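Grelto Brand Guidelines Binder

The Grelto binder is a printed and bound manual for organizations that have a finished visual identity and need one reference copy in each office. It holds your logo rules, color values, type settings and page layouts, set from the files you send us.

The standard edition has 114 pages on uncoated stock, with tabbed dividers between chapters. Color pages are proofed against your own swatches before the full run. The larger edition, code 374, adds a chapter for signs and exhibition panels and comes with a slipcase.

Spine lettering is available in Clistmont or Guerra. Other typefaces can be used if you hold the license and supply the font files.

Item number: 621
Binding: 3-ring, replaceable sheets
Minimum order: one carton
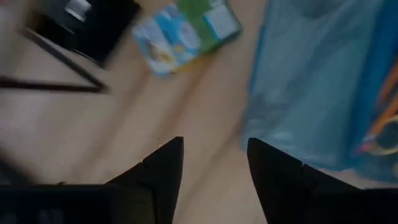 Replacement sheets are sold by chapter, so a change to a logo or an address does not mean a new binder. Send the revised pages as print-ready PDFs with the bleed included. Orders for November delivery close early at our Curnthorpe print shop, and proofs must be signed off before the job is booked.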